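4.2 Pose refinement at the socket

Coarse localization gets the gripper over the board but not close enough to place a CPU. The planner at that point holds one board pose from the overhead camera, good to 2 mm on most boards, worse when the case lid rail throws glare. So we refine from the wrist view only. No fiducials added, no CAD of the specific board. The Nilarska matcher is used for this, same weights as Section 3, nothing retrained.

Anchors first. We take printed logo, heatsink mounting holes and the white four-pin power connector, since these survive a change in view angle better than the small parts do. Capacitors were tried and dropped. Too many look alike and the matcher will happily slide one over to its neighbor. Each anchor votes for an in-plane shift and a rotation, votes are fused, and the result is passed to the controller only if the spread is under the gate. If not, the arm backs off, changes wrist yaw and looks again.

Socket state is a separate check. A small classifier reads the load plate as open or closed from a crop around the fused pose. Closed means the placement plan is not started at all. Occlusion is the main trouble here: cables and sheet metal near the socket cut into the crop, and with a chip between the fingers the gripper itself hides the lower part of the board. We mask the fingers using the joint state and a fixed silhouette, which was rendered once by B. Mihăilă and is shipped with the Enorine driver.

Path planning runs after the check. The power supply goes in as a keep-out box, taken from the depth map and padded on every side. Cables are not modelled; a force treshold on the wrist stops the motion if one is touched. Crude, but replanning around wires was to slow for the loop.

Views differ a lot in yaw and in how much of the board is showing. Figure 4 gives three, all from the wrist camera. The logo is readable in each, so it carries the highest vote weight. 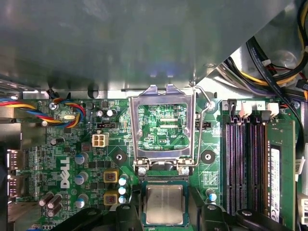
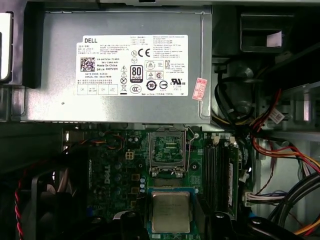
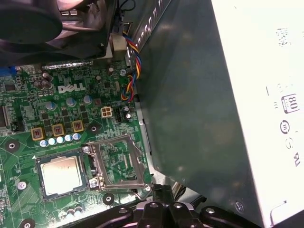
Figure 4. Wrist-camera views used in pose refinement, top to bottom. Load plate open in all three. Top: CPU held between the fingers, just below the socket. Middle: processor below the empty socket. Bottom: rotated view, power supply at right.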